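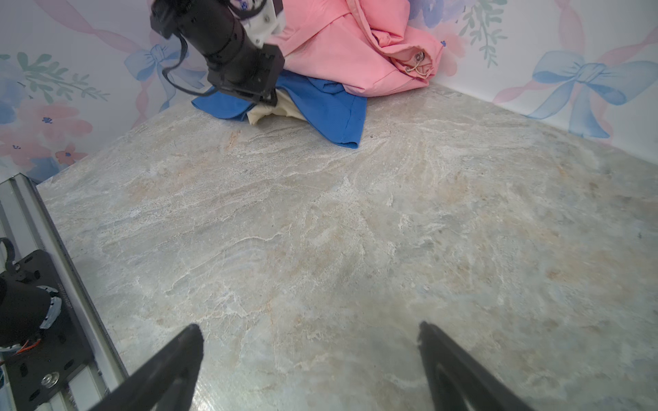
Where we are with the Skovska bingo game

Hi Intan, quick one from me before the March call! The free-play lobby is up and we've had 3,939 sign-ups against the 3,000 we promised you, so I'm pretty pleased (and a bit tired). Nikzad finished the payout tables and 133 testers are now on the slots side game - they love the bonus round, hate the sound effects.

The age check from Ilberg is still late. I've chased them 3 times and they say it's coming. I've held back the last part of the budget until it does, and the Clokatthorpe launch stays on hold too. Could you send me the new license wording?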